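Project report submitted by Rawan Srour and Eduardo Arruda, 13th June

## Background

Many students renting in Drastside report poor sleep during the exam period. This project examined whether bedroom noise and late study hours were linked to the rest that tenants reported. The survey opened in February and covered two districts, Bedau and Fendcombe.

## Method

A paper questionnaire was delivered to 331 rented rooms, and 107 usable replies were returned. Respondents kept a sleep diary for 3 weeks, noting bedtime, waking time and any disturbance during the night. They also answered short questions on bedding, light and room temperature. Names were removed before the replies were entered.
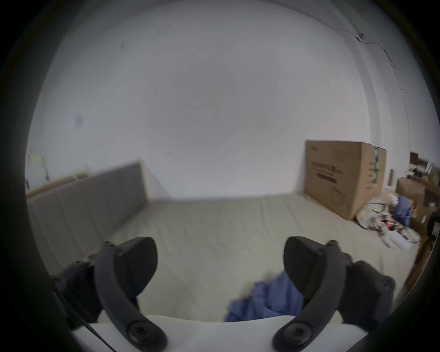

## Findings

Street noise was the most common complaint in Bedau, where many rooms face the tram line. Fendcombe tenants more often named shared walls – chiefly music and late conversation. Tenants who studied in bed reported later bedtimes in both districts. Bedding received few comments, although several respondents wrote that clothes left on the bed delayed them at night.

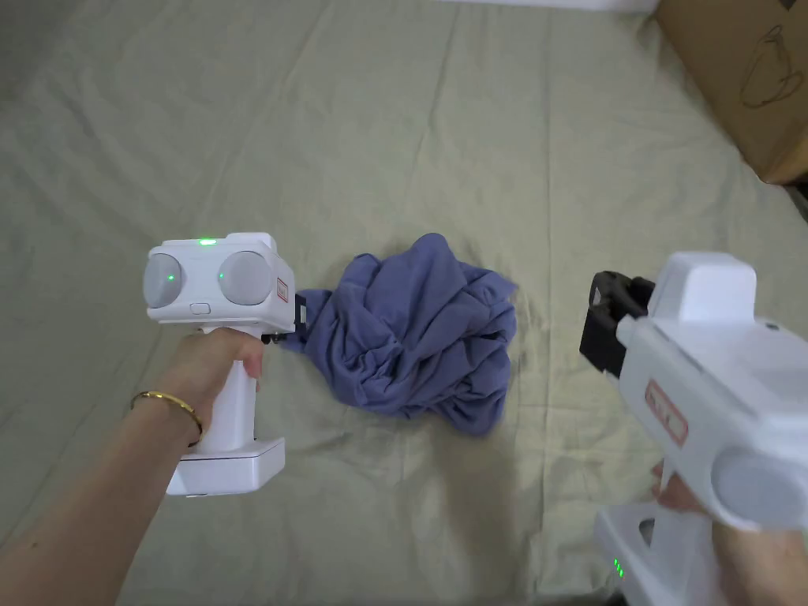 ## Limitations

The diaries relied on memory, and some were completed a day late. Replies from the Akl residence arrived after the closing date and were left out. The authors recommend repeating the survey in a term without exams – ideally with a simple sound meter in each room.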